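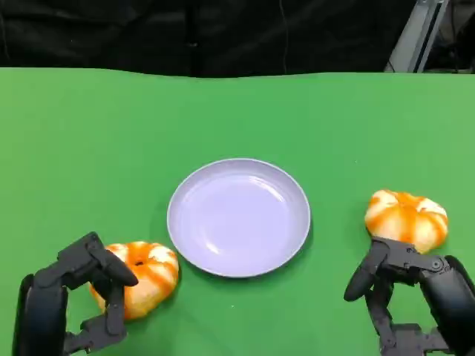 Collecting Demonstrations: Frequently Asked Questions

Listau project, operator pages. Last updated 3/29/22 by Dougal Drummond.

What counts as one demonstration?

One complete run of a task, from the start position to the end position, driven by a person. A run that stops halfway is saved too, but under a separate label. Please don't delete it.

How many do we need per task?

The target is 100 good runs for a new task. Placing an object on a plate went to 165 before we froze the set, mostly to get more variety in where the objects started out.

Do I have to put the objects in the same spot each time?

No. Move them between runs. Change the distance to the plate, turn the pumpkins, swap left and right. If every run starts the same way, the policy learns the spot and does poorly when anything shifts.

Why is the table green?

The covering is one flat color so we can replace the background later. Smooth it out before you start a session. Folds hanging down the side of the table are fine.

Can I use both hands?

Yes, if the task sheet says so. On the two-handed setup, each hand is recorded as its own stream and both have to be running before you move. Skurnent, the recording program, will not start a run with only one stream connected.

What do the wrist views add?

They show the gap between the fingers and whatever is being approached. From the head view, the hand often hides the last inch or so. With a bowl, the wrist view is usually the only one where you can judge the distance to the rim.
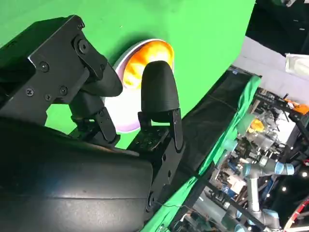
What if I bump something or miss?

Keep going if you can recover in a natural way. Recoveries are useful and we want them. Mark the run "corrected" in Skurnent. If something falls off the table, stop and mark it "failed."

How fast should I move?

At a steady, comfortable pace. Long pauses are the most common reason a run gets rejected. In the March review we threw out 19 runs, nearly all for pauses in the middle of a reach.

Who checks the runs?

A second operator plays back each one before it goes to Etora, our storage server. You can't check your own.

I have runs from the old Baxter setup. Can they be added?

Not to the current set. The 69 runs we kept are in their own folder on Etora and are used only for comparison.

Where do I report a camera problem?

Write it in the session log with the run number, then tell Dougal before starting the next run.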